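Speaker notes, budget talk, Firaritz kitchen planning day

Slide 4. Start with the price, since they all want it. Tokden quotes 1,347 a month for the arm. Holders, gripper fingers and trays are extra. Say "extra" slowly.

Slide 5. Let them look before talking. Ask who fills the holders.

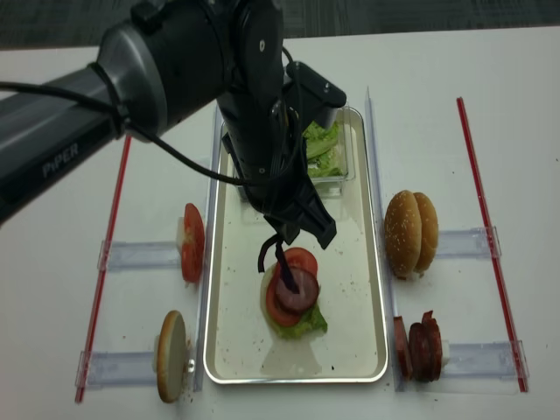

The Mousavi branch wrote back that prep hours are already paid for, so loading the slices costs them nothing. I don't buy it. Their April sheet has 93 hours of prep and no line for standing slices on edge. Ask for that line.

Slide 6. Cleaning. Bollik allows 226 a year for spare parts. Crumbs get everywhere, and I'd double it. Pause for groans.

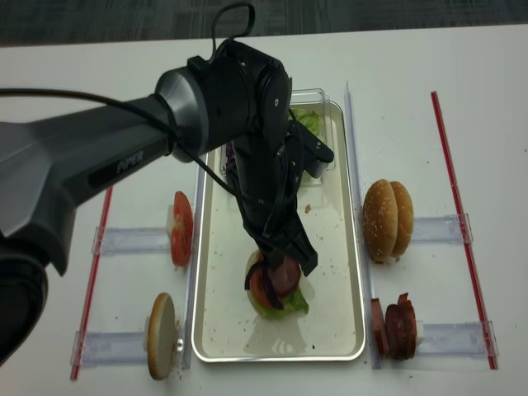

Surely a lease gets around most of this, came one reply to the draft, and you hand the thing back if it's slow. Read the return clause aloud: 387 for collection, plus damage. Then ask what speed they were promised, and in writing by whom.

Slide 7. Skip if short of time. Questions.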